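4.2 Handling specular surfaces

Pose estimates in the Drotik pipeline come from a point tracker that assumes a surface looks much the same from one view to the next. Polished metal breaks this assumption. A highlight moves with the camera, and the tracker follows it as if it were a mark on the part. On our first set of 500 demonstrations, most of the large pose errors came from approaches to steel parts at a steep angle.

We added a mask step before tracking. Pixels near saturation are grown by 9 pixels and dropped, and the tracker is reseeded on the holder and the board under it. If fewer than 43 points survive, the pose is carried forward by the inertial estimate for up to 15 frames. Figure 3 shows a typical hard case, with bright streaks across a domed steel cap and a black holder around the lower part of the cylinder.

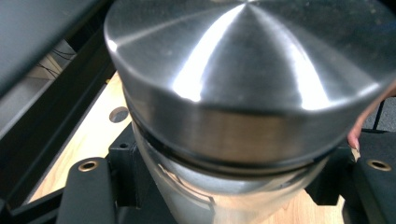 Figure 3. View from the hand-held gripper over a brushed steel cap.

The same mask is passed to the Soler planner, which treats dropped regions as unknown depth and slows the approach near them. We left the grasp policy unchanged. Masking runs on the CPU and needs no retraining when a new part is added.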